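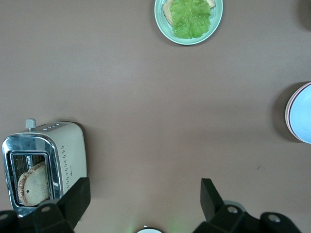 My son is six and he'll only sit still for a book if there's a dragon in it, so is it worth us joining when he can't manage a whole page by himself yet? Lenka Beneš asked us that in April, and so many of you have asked something like it that it seemed a good place to begin.

Yes, please do join! The Minum Book Post is for children who are just getting going with reading, and plenty of them can't manage a page yet either. The first books in the Minum range have only a few words on each spread, and you can share them out however you like (you read the left, he reads the right, or you do the narrating and he does all the roaring). And there are dragons, I'm very happy to say. Look for the Wihongi books, which follow a small and rather grumpy dragon who lives behind a bus station.

How many books come in a parcel?
Two, always, and they're picked to go together. One is usually a touch easier than the other, so if your reader has had a long day at school there's something gentle to fall back on.

What ages are the books for?
We say four to eight on the leaflet, but please don't take that too much to heart. We have nine-year-olds who adore the funny ones and three-year-olds who mostly like chewing the corners. Go by what your child enjoys and you won't go far wrong.

Are the stories scary?
Not very. There's a storm in Tusmont and the Lost Kite which made my own niece hide under a cushion, but she came out again for the ending and then asked for it twice more. If your child is on the sensitive side, put a note on the order form and Ineke Aerts, who packs the parcels, will choose something cosier.

Can I ask for books about one particular thing?
You can ask for anything you like, and we'll do our best! There are 42 titles in the range at the moment. Diggers, cats and pirates are easy. We had a lovely letter asking for stories about plumbers and, I'm sorry to say, we only had the one.

How long are the longer ones?
The chapter books are around the length of a good bedtime or two. The Skalunville Bakery Mystery is the longest, with 22 short chapters, and each of them stops at a place where you could put the light out (though you may get an argument).

We've already got one of the books you sent. Can we swap it?
Of course. Pop it back to us in the same envelope with your name inside, and we'll send another. Or pass the spare on to a friend or your school's book corner and tell us you've done it, and we'll send you a different one anyway.

Can I give a subscription as a present?
Yes, and grandparents very often do. Put the child's name and address in the top box and your own in the bottom one. If you get them the wrong way round, as Murray Ormsby did, you'll have some very nice books to read on your own sofa until we sort it out.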